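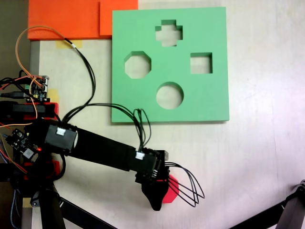
green board with the four cutouts, orange ones up top

tamsin_iw
Does anyone have a fix for foam sorter boards when the holes get loose? I picked up a set at the Lirnside swap in September and the circle piece just falls through now. My 2 year old thinks it's hilarious, me less so.

bevhamdad
Foam is junk for this, sorry. We went through 2 sets in six months. Get wood.

Clyde Q
Disagree! Foam is quiet, and I've got downstairs neighbors. I'd trade the octagon before the material, mine tries to jam it in the circle every single time.

tamsin_iw
lol same, but she gets the plus right away

bevhamdad
Quiet until they chew it. Ours had bite marks all over the square.

Clyde Q
Fair. Tamsin, try a strip of felt inside the circle hole, glue stick holds ok. If you've got sandpaper, 120 grit cleans up ragged edges first

tamsin_iw
Will the felt survive drool though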